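Ticket 201: Hand gripper not closing evenly, station 2
Site: Trunau
Raised by: Efren Dagdag
Assigned to: Hanyu Qin
Priority: normal
Status: open, waiting on part
Last updated: 8/29/22

Efren Dagdag
The hand gripper on station 2 drags when I squeeze it. The left finger moves first and the right one catches up late. I can still record with it but small items slip out, and I have to do the run again. My target for the shift is 93 runs and I won't reach it like this. Also, since the packing steps moved over to the Zaki line we have been asked to record and to reset the table ourselves, so a bad run costs double the time it used to.

Hanyu Qin
Thanks. Before I look at the gripper, please check the mounts. When one of them is loose the whole recording drifts and it can feel like a gripper fault. Take both mounts off, wipe the clamps, refit them and tighten by hand only. Leave the power strip until the mounts are back on. 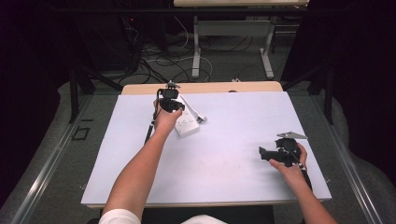

Efren Dagdag
Mounts refitted, no change. The drag is the same with the cable unplugged, so I don't think it is power.

Hanyu Qin
Agreed. Open the gripper fully over the white board with nothing in it and save a still. Then squeeze and release ten times slowly and save another with it open again. Send me both.

Xiaoqing Cao
Adding to this from the evening shift. I had the same drag and logged it on paper because I didn't have a login for this system. Four of us on evenings still don't. We were packers until the Grirkton changeover and the accounts were never moved across. Can that be fixed under this ticket or do I need a new one?

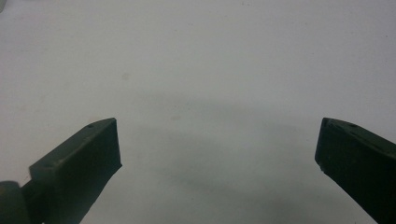 Hanyu Qin
Logins need a new ticket, please send it to Abdelilah Tahiri and put my name on it. For the gripper, the fingers sit level when open, so I don't suspect the finger screws. There is a worn spot low on the inner face of the right finger. It won't cause the drag but it could explain the slipping. I would swap that finger anyway.

Abdelilah Tahiri
Logins raised as ticket 185. Until they are live, evening shift can hand paper notes to me and I will type them in. On the target: runs lost to a tool fault should not count against anyone. Write "tool" in the notes column and they come off the sheet. I have told Crisóforo Espinoza, who does the weekly count.

Efren Dagdag
Good, that wasn't clear to us. Three of mine from this morning need to come off.
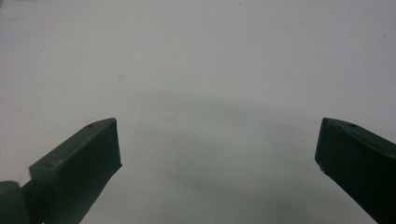 Station 2 gripper, open. Chipped spot on the right finger.

Hanyu Qin
Right finger ordered from Rurkell, along with a new return spring. Please use the spare gripper until they arrive and leave this one in the repair tray with the ticket number on it. I will keep this open until both shifts have used the repaired one.

We use cookies to keep you signed in to the support desk. By continuing you accept our cookie notice.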